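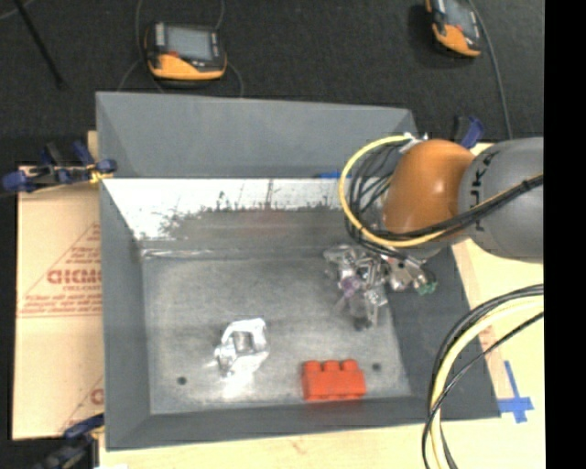
6 min read

Search this guide

Section 4: Setting up your Draketti sorting bin

Okay, bin time! I've set up more of these than I can remember (the first one lived on my own workbench, between a coffee can of wood screws and a radio), so I'll give you the steps the way I do them myself. Plan on nearly 40 minutes if you've never done it before. You can stop for a snack after step 5 and no harm done.

Before you start

You'll want a flat table, a soft cloth, a small level, the bag of rubber plugs from the Kindley accessory box, and a handful of odds and ends to sort. I like one shiny metal thing and one plastic thing to begin with. A bracket or a casting and a chunky toy brick make a great pair, and you probably have both in a drawer somewhere.

Note: The bin weighs more than it looks like it should. I carry mine with both hands under the base, never by the rim.

Placing the bin

1. Clear the tabletop and wipe it down. Grit under the base will scratch wood, and I have the table to prove it.

2. Set the bin down with the long side toward you. The sides slope in toward the floor, so leave yourself a bit more elbow room at the top than you think you need.

3. Lay the level on the bin floor, first left to right, then front to back. If it's off, slide one of the thin Colar shims under the low corner and check again. Two shims stacked is fine. Three and you should really be looking at your table legs.

4. Find the drain holes in the floor. If you'll be sorting small stuff like washers or beads, press a rubber plug into each one from above until it sits flush. For bigger parts I leave them open, it makes rinsing so much easier.

5. Run your cloth along the seams where the walls meet the floor. Metal dust loves to hide in there!

CAUTION: The corners can be sharp on a new bin. Wear gloves for step 5 the first time, and keep kids' hands out until you've checked every seam.

Your first sort

6. Put your two test pieces on the floor of the bin with a hand's width between them. Don't drop them in from up high (loud, and it dings the metal).

7. Now look at them from where you'll be working. A shiny part on a metal floor throws glare like crazy. If you're squinting, move your lamp to the side or turn it toward the wall until the bright spot calms down.

8. Lift out the metal piece, then the brick. If either one was awkward to reach because it was snug against a wall, that tells you where not to pile things later.

9. Add more pieces a few at a time. I stop at 20 for mixed parts. You can go up to 60 if they're all small and all alike, but past that you're just stirring.

Note: Scuffs and fine scratches on the floor are normal and they start showing up pretty quick. I quit polishing mine out ages ago. A scratch you can catch a fingernail on is different, so smooth that down with a fine pad before it snags something.

Cleaning up

10. Empty the bin, pull the plugs, and wipe the floor with warm water and a drop of dish soap. Dry it right away.

11. Go easy on the walls. No steel wool, please!

CAUTION: Don't use the bin for batteries, anything greasy, or anything still warm from a drill or grinder.

If you need spare plugs or shims, ask for MacDonald parts pack 435. The dividers come in a separate box and I get into those in Section 5.

12 comments
3 shares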